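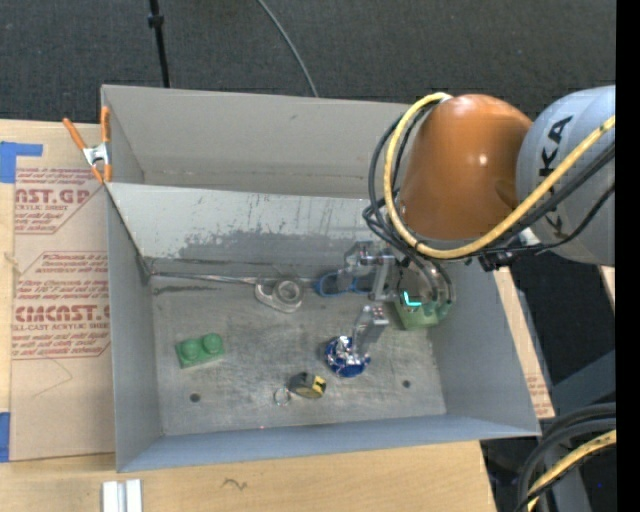

Figure 2. Household items in an open gray metal bin on a wooden tabletop.

3.2 Sorting behavior in shared households

Participants in the Culside survey (n = 640) were asked where small goods are kept between uses. Open storage was the most common answer, followed by drawers. Mixed storage of the type in Figure 2 was coded as one class, whatever the size of the container. Homes with 3 or more adults reported longer search times than homes with 2 - a gap that held after controlling for floor area. Responses from Trirnlow were collected in July and are treated separately in Section 4. About 50 forms lacked a usable room code and were left out of the model.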